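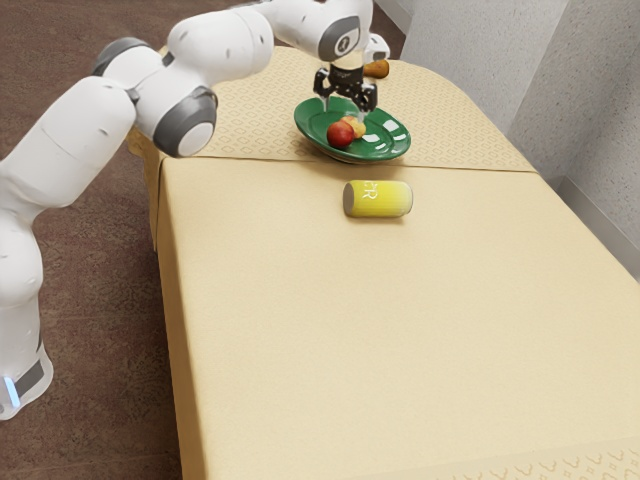 The Lisotano is a floor lamp for people who work at a table and don't want anything clamped to it or standing on it. Van der Linden sells it in two versions, a short arm and a long arm, and I have been using the long one over a sewing and cutting table since August. The basic idea is simple: a base on the floor, a tall lower link, a bend at the shoulder and another at the elbow, and then a long link that reaches over the table and comes down above it. I also wanted white with gray at the joints, and the lamp comes that way, or in all black. I had a clamp lamp before, and the clamp was always where I needed to lay fabric.

What's in the box

The lamp ships in one flat carton. You get a round base, the lower tube, the two arm sections, the head, a bag of screws and a hex key. The instructions are a single folded sheet with drawings. It took me 40 minutes to put together, and most of that was getting the cord through the lower tube. The sheet shows it going in from the bottom. It is much easier from the top with a piece of string tied to the plug end and pulled through.

The base is heavy. Carry it separately and set it down where you want it before you attach anything. There are felt pads on the underside, already glued on. One of mine came off in the first week and I stuck it back with contact cement.

Light

The head puts out up to 900 lumens, according to the box. I have no meter, but at full brightness it lights the whole cutting mat evenly and I can see navy thread on black cloth, which the old lamp did not manage. There are three color settings: warm, neutral and cool. I leave it on neutral. Warm is pleasant for reading but makes cream and white hard to tell apart. Cool looks blue to me and I have not used it since the first evening.

Dimming is done with a touch strip on the head. Hold your finger on it and the light goes up or down. It stops at the low end, so you can't switch it off by accident, and it remembers the last setting when you turn it back on. The strip is small and faces up, and for the first few days I kept touching the wrong spot. Gloves don't work on it.

There is no visible flicker. The diffuser is frosted and the shadows are soft, though you still get one shadow from your own hand, as with any single lamp. For fine hand sewing I pull the head down close on the opposite side from my working hand.

Arm and joints

The joints are the best part. Both the shoulder and the elbow hold with friction and you adjust them with a knob on the side. Out of the box the elbow was too loose and the arm sank slowly over an evening. Half a turn on the knob fixed it. I have tightened it once more since then.

The long arm reaches the far edge of my table with the base standing beside the near corner. Fully stretched out, it bounces when someone walks past on the wooden floor. The bounce dies down in a few seconds. If your floor is concrete you will not notice it. With the short arm I expect it would be less of a problem, but I haven't tried one.

The head tilts and turns, though it won't go all the way around. There is a stop, and if you push past it you will feel the plastic give a little. I would have liked a metal part there.

Cord and power

The cord is shorter than it should be. It leaves the base at floor level and I needed an extension to get to the outlet behind the bookcase. The power supply is a block on the plug, wide enough to cover the next socket on a power strip. It gets warm but never hot.

Compared with the Lerkum

I used a Lerkum in a shared workroom in Erley for most of last year. It is cheaper, lighter and easier to move. It also tips if you extend the arm too far, and the springs in the arm twang when you adjust it. The light is about as good. If you move your lamp from room to room, get the Lerkum. If it stays in one place, the Lisotano is steadier and I would pay the difference again.

Good points

Steady base
Joints hold once tightened
Even light, useful neutral setting
Takes up no table space

Bad points

Short cord
Wide power block
Plastic stop in the head
Some bounce on wooden floors

The light panel can't be replaced by the owner. The warranty covers it for two years, and after that Van der Linden sells the complete head as a spare part. The spare comes in white only, so owners of the black one will end up with a mismatched lamp.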